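Ticket 400 - folding wheelchair, front lobby
Opened by: Helju Jõgi
Status: waiting on part

Good morning, and sorry to bother you again so soon! The Gulent chair with the blue sling seat has gotten stubborn about opening. It stops a little short, and I have to lean on both seat tubes before it settles. Folding it up is fine - it's only the opening. I wiped the crossbar down as you suggested last time, and that helped for a day or 2.
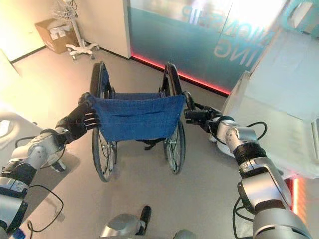 Should I oil the crossbar pivot myself while we wait?

A single drop of light oil at the center bolt is plenty, and please keep it off the fabric, where it stains terribly.

Aigars Žukauskas, 13:17 - Thanks for being so patient, Helju. I've ordered a new pivot bushing from Flidlow, and it should get here in March. Until then, press down on the tubes with flat palms and keep your fingers on top, well clear of the side rails.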